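Wax caps at last

April 2023

Quick one as the kettle's on and I've got to be out again by four.

Long time readers (both of you) will know I've been moaning about the old sheep field above Trotlow since I started this blog. Right sort of grass, never ploughed as far as anyone can tell me, mossy, short, and every autumn nothing. Bit of puffball. Some little brown jobs I can't name and have stopped trying to.

Well. Finally got round to sorting last November's notes and there they are. Two scarlet ones by the wall on the Ekgate side, and a patch of yellow ones further down that I'd put in the book as "yellow, slimy, ask Joar" and then forgot to ask Joar.

Asked him now. Joar Lundgren, for those who don't know, did the fungus walks here for years and still answers emails, bless him. He wants spore prints, which I haven't got. He also wants to know if the stem was sticky as well as the cap – no idea, I wrote "slimy" and left it at that. Lesson learnt. Smell as well, apparently some of them smell of honey and I never put my nose anywhere near.

The scarlet ones he's happier with. Dry stem, gills joined on broadly, cap a bit greasy and going paler at the edge. Still wont put a name to them from my drawing, fair enough, you should see the drawing.
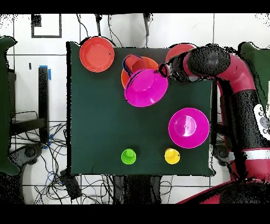
Anyway the plan for this autumn. Go up earlier, go up more often, and take a proper knife so I get the whole stem out and not just the top half. Do the prints the same evening, half on white paper and half on black. Write down the smell even if it's nothing.

Also need to ask at Grarker farm before going through the bottom gate, they've moved the tups in there and I'm not as quick as I was. Grid ref isn't going on here, sorry, the wall's had enough feet on it allready.

If anyone has old records from up that way, even just "red ones, near wall", leave a comment. Right, kettle.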